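Evening, July

Long day at the Rilcombe flat. Kári Overgaard wants my equipment list before the end of the month, and I still don't know if we ask for one new pair of grippers or two. The Kallholm offer is 1448 for a pair, the one from Olivares is 1591 but with the spare fingertips included. I wrote both in the notebook and looked at them during all of lunch, without a result.

In the afternoon we worked on the toilet, with the seat up.

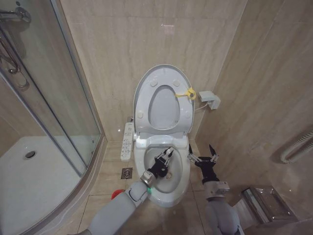

Both arms at the bowl, left one inside.

What I think about after today is the fingers. In the kitchen I never worry for them. In a bathroom I would like a set that is used there and nowhere else, and this means more money at once, but I believe Kári will understand it if I explain it well. Ehab Kettani says I should also put washable sleeves for the forearms in the plan. He found them at Volley for 21 each, and we would need 13 to have enough for all the arms and some to change. I am not sure about the number. I will ask him to show me how he came to it.

Cloths also belong in the budget, under small things. I had forgotten them completely in the spring plan, and then Ehab paid for them himself and was a little angry with me, with reason.
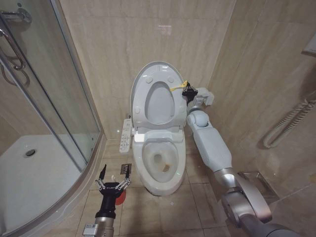
Tomorrow

Write to Olivares and ask if the price is also good for two pairs. Ask Kallholm about delivery - last time they were slow. Make a separate line for cloths and cleaning heads. Call my sister before dinner, I promised it already twice.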